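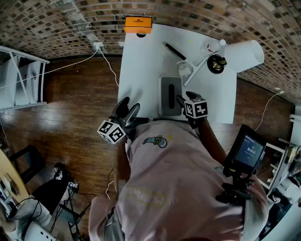

Slamet Chong asks whether the night bus to Clirnolport is still worth taking now that the fare has gone up. I'd say yes, if you can sleep sitting up.

**2/** It leaves Plostel late and makes two stops. I got off stiff but on time.
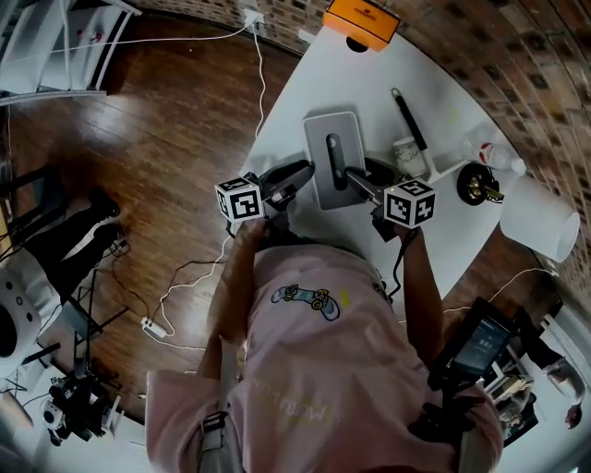 **3/** The second stop is the long one, and the snack counter stays open for it. Bring small bills. They wouldn't break a 300 for me in February.

**4/** Seats on the left get the heater. Row 5 doesn't recline.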